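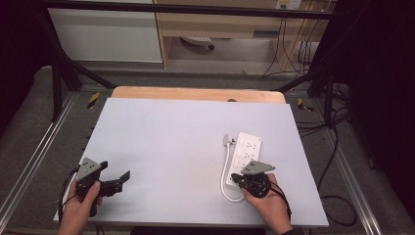
Black plug held beside a white four-socket power strip.

Flakon: Party Switching Comments, Zillstead Local Elections

Release date: December 3, 2023
Maintainer: Ramiro Villanueva
Language: English

Summary

Flakon is a set of short written comments from voters in Zillstead on why they stayed with a party or moved to another one. Each comment is coded for stance, reason given, and the level of government it refers to. The file also holds the answers to a short set of closed questions, one row per respondent.

Contents

comments.csv – 3744 rows, one per comment
respondents.csv – 645 rows, one per respondent
codebook.txt – code names, definitions, and borderline cases
changes.txt – corrections made after the September draft

The two tables join on resp_id. A respondent may have no comments. A comment always has a respondent.

Collection

The questionnaire was mailed to 800 registered voters drawn from the public roll. 645 forms came back with at least the closed questions filled in. Answers were typed up by hand under the Enetgate project. Spelling was left as written, apart from names of private persons, which were replaced with [NAME]. Names of candidates and office holders were replaced with [CANDIDATE], including in comments where the office makes the person easy to guess.

Fields in comments.csv

comment_id: integer, unique
resp_id: integer
text: the comment, UTF-8, line breaks removed
stance: stay, move, undecided, none
reason: one code from the codebook, or blank
level: town, state, federal, unclear
coder: A, B, or AB if both coders read it

The reason field takes the first reason in the comment. Later reasons are not coded. Comments that mention campaigning for a party get the code ACTIVE even if another reason comes first. This rule was added late and applied to the whole file.

Agreement

64 comments were read by both coders. Most of the disagreements were between undecided and none, mainly for comments that complain about all parties alike. These were settled by discussion and the final code is the one in the file. The original codes were not kept.

Known problems

The Marín district is underrepresented. Many forms sent there were returned as undeliverable and no second mailing was done.

"Independent" is used by some respondents to mean no party and by others to mean a slate that ran under that word. The coders did not try to separate the two.

Respondents who voted in only one election cannot be coded as move, but a few of them describe a change of mind between signing a petition and voting. They are coded undecided.

No weights are supplied. The shares in this file should not be read as shares of the Zillstead electorate.

Use

Free for research and teaching. Do not attempt to identify respondents or undo the name replacement. Send corrections to the maintainer with the comment_id and the proposed code.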